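Prenow set-top recorder: three weeks of reality television

The Prenow is a twin-tuner recorder sold mainly to people who follow long-running series and do not want to pay for another streaming plan. I used it for one full dating series and the early rounds of a cookery contest, replacing an older Mukent unit that had started dropping recordings.

Setup

First tuning took 14 minutes from a rooftop aerial. The installer asks for a postcode, then offers the main and regional channels in the right order. It does not ask whether you want shopping channels, so these have to be hidden one at a time from the settings menu. Software updates run overnight by default and can be moved to another hour.

Series recording

This is the part that matters for reality programmes, where start times move and results shows are often listed under a different title. The Prenow groups the main episode, the results show and the reunion under one series entry. In a run of 26 programmes it recorded all but one. The miss was a Wednesday special that the guide listed as a one-off, and the Mukent missed it too.

Padding is set per series. The default is two minutes before and five after, and the live finals needed more. With the end padding at 15 minutes I lost nothing, though overlapping recordings then use both tuners and a third request is refused with a short on-screen notice. The notice gives the name of the clashing programme but no repeat showing, and you have to search for one yourself.

Spoiler mode

Programme summaries for unwatched episodes can be hidden. It works in the guide and in the recordings list. It does not work in search results, where the text for a later episode named the couple who had left the villa. Lonum's recorder hides both.

Playback

Skipping is in steps of 10, 30 or 60 seconds. Speech stays clear at 1.3 speed, which suits recaps. Picture quality matches the broadcast. The fan is audible from the sofa when two recordings run together.

Storage and remote

The menu reported 2796 recordings' worth of guide history before I cleared it, and scrolling was faster afterwards. The remote is light, with small number keys and no backlight. A Çetinkaya universal remote controlled everything except the series button.

Verdict

Reliable recording, sensible grouping, weak search. 3 out of 5.
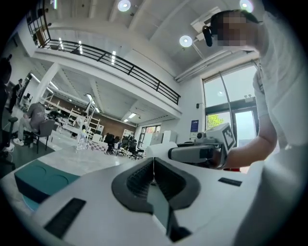 White gripper with dark grey jaw pads, and a person in a white shirt leaning over the table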